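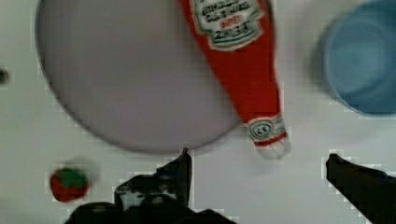
Table sauce

Table sauce is any sauce put out for the eater to add at the table, as opposed to one cooked into the dish or poured on in the kitchen. Covers ketchup, mustard, brown sauce, hot sauce, soy sauce, fish sauce and a long list of local kinds. Usually sold ready made. Usually thin enough to pour or soft enough to spoon.

The term overlaps with condiment, which is wider and takes in salt, pickles, relishes and sometimes butter. Dips are normally left out, though the line is blurry.

Contents
Background
Types
Thickness and flow
Containers
Storage
Regional use
See also

Background

Fermented fish sauces were common around the Mediterranean in Roman times, garum being the best known. Soy based sauces developed separately in East Asia. The word ketchup came into English from Southeast Asian trade, probably from a Hokkien word for a fish brine, and for a long time meant a thin dark sauce of mushrooms, walnuts or oysters. Tomato versions show up in American cookbooks in the early 1800s. Sugar and vinegar levels went up later on, partly for taste and partly for keeping.

Factory bottling changed things a good deal. Before that, sauces were mostly made at home in the fall and kept in crocks.

Types

Tomato – ketchup, plus the looser chili sauces sold in the US. Sweet, sour, salty.

Mustard – ground or whole seed with vinegar, water, wine or beer. Heat comes from compounds formed when the crushed seed meets liquid, and it fades with time and with cooking.

Fermented – soy sauce, fish sauce, Worcestershire sauce. Strong, salty, used by the drop or the splash.

Pepper – from thin vinegar types to thick pastes. Some aged in barrels, most not.

Egg and oil – mayonnaise and its relatives. Often counted as a spread instead.

Fruit – brown sauce (dates, tamarind), plum sauce, some chutneys if smooth enough.

Thickness and flow

Ketchup is a shear thinning fluid. Sits still under its own weight, then loosens once pushed or shaken, which is why a full bottle gives nothing and then far too much. Tomato pulp does most of this. Some makers add starch or xanthan gum to hold the water in, otherwise a clear liquid seperates out and comes first when poured. Harmless, can be shaken back in.

Hot sauces vary the most. Vinegar types pour like water and need a narrow opening or a dripper insert.

Containers

Glass was standard well into the twentieth century. Doesn't take on smells, shows the color, easy to sterilize. Heavy though, and breaks. Narrow necks cut down the surface open to air, which slowed browning at the top back when closures were poor. Squeeze bottles took over most home sales from the 1980s. Single serve packets are the norm for takeout.

Storage

Acid, salt and sugar do the preserving. Most vinegar based sauces are safe at room temperature for a while after opening, but color and flavor hold up better in the refrigerator. Mayonnaise should be kept cold once opened. Soy sauce darkens and dulls in warm rooms. Label directions come first in all cases.

Regional use

In the US ketchup goes with fries, burgers, hot dogs and eggs. In Britain brown sauce competes with it at breakfast, and malt vinegar is usual on chips. The Philippines has banana ketchup, made when tomatoes were short and kept on since then. Vietnamese and Thai tables have fish sauce, often mixed with lime, sugar and chili in a small bowl. In Japan a thick fruity brown sauce goes on fried cutlets. Mexican tables may have several salsas at once, fresh and bottled, at diffrent strengths.

Curry ketchup is common in Germany and the Netherlands – sold bottled, also mixed up at snack stands.

See also

Condiment
Fermentation in food
Relish
Salsa
Vinegar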